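Threads > Etine > Thread

Latest Replies Media Likes

I moved to Flostinwood in April and have now received my first water bill. It is for $184. I live alone and own one plant. 1/8
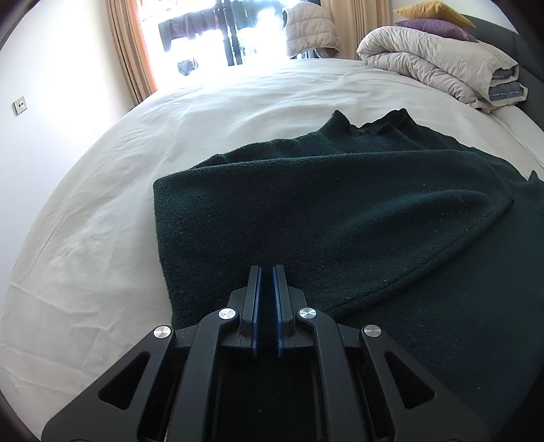
The old place was $221 a month for water, heat and trash together, and I complained about that constantly. I would like to apologize to the old place. 2/8

Called the utility. The hold music is a flute version of something I almost know. Every so often a recording tells me my call matters, then the flute starts over from the top. 3/8

Got a person! She asked if I had a leak. I said I didn't think so. She asked if I'd "listened to the toilet." I had not listened to the toilet. 4/8

So last night I sat on the edge of the tub with the lights off for some reason and listened to the toilet. It hisses. Very softly, like it's disappointed in me. 5/8

The hardware store on Skidex Road sells 4 kinds of flapper. None of the packages say which toilet they're for, they say "fits most." I have never once owned most. 6/8

Bought the red one. Put food coloring in the tank like the utility lady said and went to make a sandwich. Came back and the bowl was blue. You're supposed to do that part BEFORE you buy the flapper, but fine, confirmed, it leaks. 7/8

New flapper is in. The chain was too long, then too short, then I dropped the little clip in the tank and had to roll up my sleeve and think about my choices. No hiss as of this morning - next bill comes in a month and I'll report back. The plant is fine, people keep asking. 8/8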